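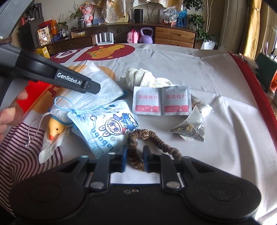 For most of its life the packing floor at Oseck, on the edge of Gistolthorpe, ran on hands. The company puts together small gift sets, the kind with a hair tie and a tea bag and some little toy tucked in beside them, and if you have ever tried to pack a soft thing next to a slippery thing you will know why the machines took so long to come. Boxes were easy. Tenex sold the firm a conveyor and a labeling arm years ago, and on a good day the line now sends out 755 parcels before lunch. But the filling of those parcels stayed with the packers, who could feel a drawstring bag sagging before it sagged.

Last November a part of that work changed shape. A handful of the packers now spend their mornings away from the line, working through small household things with grippers they hold in their own hands, so that the motions can be recorded and used to train the arms. They pick up, set down, nudge, turn over and start again. It's slower than packing and, I was told more than once over a very good cup of tea, a good deal harder on the patience.

"My fingers know how to do it and I have to keep telling them to stay out of it," said one woman who has been with the company 21 years. She laughed when she said it, but she had plainly thought about it on the bus home. A sachet lies flat and gives a gripper nothing to pinch. A crocheted cloth comes up fine and then won't let go. She has started noticing this in her own kitchen, she said, and her husband would like her to stop.
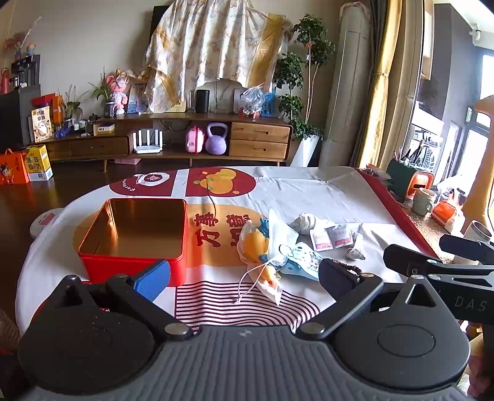
The pay is the same as on the line, and that was the first thing everyone asked. Sessions run no longer than 2 hours, after the early ones left people with sore thumbs, and there's a chair now for whoever wants it. The younger packers mostly like the change of pace. Some of the older ones tried it for a week and went back to their benches, where they can talk while they work.

The harder question is what happens when the arms get good. Oseck has promised in writing that nobody will be let go before the Chukwu contract ends, and the packers I met had all read that sentence closely, down to the word "before." One of them is learning to run the Tenex line in the meantime. Another has asked to train the new starters, and already has opinions on how they hold their elbows.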